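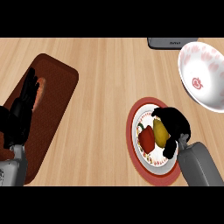

Clurholm Hall Tea Room: Frequently Asked Questions

Last updated August 22, 2018

Do I need to book a table?
Tables for one or two people are kept for visitors without a booking. Larger parties should write to Nuria Esteban at the Hall office. The tea room seats 70.

When is lunch served?
Lunch is served from noon until 2 pm. Cakes and hot drinks are available until the Hall closes.

May I bring my own food?
Visitors' own food may be eaten in the walled garden, but not inside the tea room. Baby food is exempt, and staff will warm it on request.
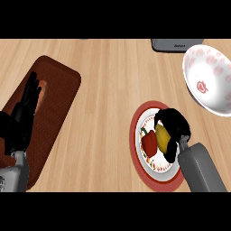
Is there table service?
Orders are placed and paid for at the counter, and visitors carry their own food to the table. Trays are of the dark reddish-brown kind with rounded corners and a raised rim, and should be returned to the rack by the garden door. Visitors who would prefer help with carrying should tell the person at the till.

Are dogs admitted?
Assistance dogs are welcome throughout. Other dogs may be taken into the courtyard on a lead.

Can the tea room be hired?
Evening hire resumes in September. Requests should be addressed to Ronaldo Brandão, Catering Manager, on extension 221, and must include the date and the size of the party. A deposit is payable on booking — this is returned if the Hall has to cancel.

How do I reach the tea room from the car park?
Follow the gravel path past the Gilunby Gate. A step-free route runs behind the stables.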